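Search this site
Enter keywords

The Creek Behind the Tire Shop

If you drive into Karstead from the east, you cross Tusta Creek without noticing. I did it for six years. There's a tire shop, a car wash, a guardrail with a dent in it, and then you're downtown looking for parking. The creek goes under the road in a pipe, and for most of my life in this town I thought it was a drainage ditch.

Then last January I got talked into a pair of borrowed waders (two sizes too big, thank you very much) and followed Hawi Gashaw down the bank to look at the pipe from the other side.

"So that's the problem," she said, and pointed at the water falling out of it.

It wasn't much of a waterfall. I could have stepped up it. But a young trout the length of my finger can't, and neither can a grown one when the water's low and there's no pool underneath to jump from. Hawi runs the field crew for the Tusta watershed group, and she has looked at every road crossing between the river and the headwaters. This is the one she loses sleep over. Upstream of the tire shop there are 4 miles of cold, shady, gravelly creek that fish can hardly get to!

The plan, which I have now had explained to me at two kitchen tables and one gas station, is to pull the pipe and put in a wide open-bottomed culvert with a real streambed running through it. The creek gets to be a creek all the way under the road. Trucks still drive over the top. Lanying Yan, the engineer, drew it for me on the back of a receipt, and I still have the receipt.

"People want me to design for the fish," Lanying told me. "I mostly design for the flood. If the stream can move its gravel and its logs through there in a bad winter, the fish will be fine."

She'd like the new opening to be wider than the creek itself, with a strip of dry bank on each side so raccoons and deer have somewhere to walk besides the road. I hadn't thought about the deer. I have now thought about the deer a lot.

Who owns the bank

You can't fix a creek from the middle of it. Most of the land along the upper stretch belongs to regular people with regular yards, and the watershed group needs them to give up some lawn so the willows can go in.

Gareth Furnival was a hard sell. His place sits on the outside of a bend, and every high water takes another bite of his back field. His father dumped old concrete on the bank to stop it, which sent the water across to chew on the other side, and that was the neighbors' side, and you can imagine how that went over. Gareth told the group no the first year and no again the next.

What changed his mind was losing a fence. He came out one morning and 40 feet of it was in the creek, posts and all. He called Hawi that afternoon. The concrete is coming out next summer, and in its place they'll bury whole logs with the root ends facing the current, then plant behind them. He's still grumpy about it. He also drove me the length of the property in his truck to show me where the kingfisher nests, so make of that what you will.
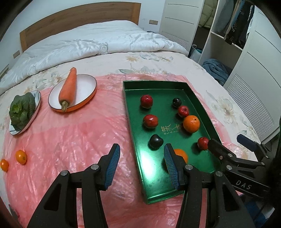 Mud, sticks and patience

Planting season is the part I can help with, being qualified for nothing else. You take a live willow cutting about as long as your arm, you make a hole with a steel bar, and you shove the cutting in until there's hardly any left showing. Then you do it again. By the end of last winter the group had put 1,322 plants in the ground, mostly willow and red-twig dogwood with some cedar up on the drier benches.

Meifang Hao grows a lot of them behind her house, in old pots lined up along the driveway, and she has strong opinions on how I was doing it. Too shallow. Then too crooked. Then, after an hour or so, she stopped correcting me and handed me a thermos cup of barley tea, and I was ridiculously proud.

Beavers ate a good share of the first batch. I thought she'd be furious, but Meifang just shrugged and put wire cages around the cedars. The willows sprouted back from the stumps anyway, bushier than before. A beaver dam on the upper stretch would even do some good — it holds water back into the dry months, and small fish love a slow side pond.

The money, of course

Witold Górecki keeps the grant paperwork, and I asked him the rude question, which is how they're paying for all this. The planting is covered. The design is covered. The culvert itself is waiting on a state grant, and the state has more pipes to replace than it has money for, so everybody's project gets a score and goes on a list. The Tusta crossing was just below the line last time around.

"We lost points for the car wash," Witold said. Runoff. The owner has since agreed to a planted swale along the back of the lot, and Witold has redone the whole application with the swale in it. He let me hold it. It's heavy.

They'll hear back over the winter. In the meantime Hawi wants people on the bank with gloves and boots, and she has spare waders if you aren't picky about the fit. I went down again last week, on my own, and stood below the pipe for a while. The water was low and very clear. There were three little trout holding in the shade under the lip, all of them pointed upstream.

Contact us | © September 2024 Karstead Magazine | All rights reserved | Back to top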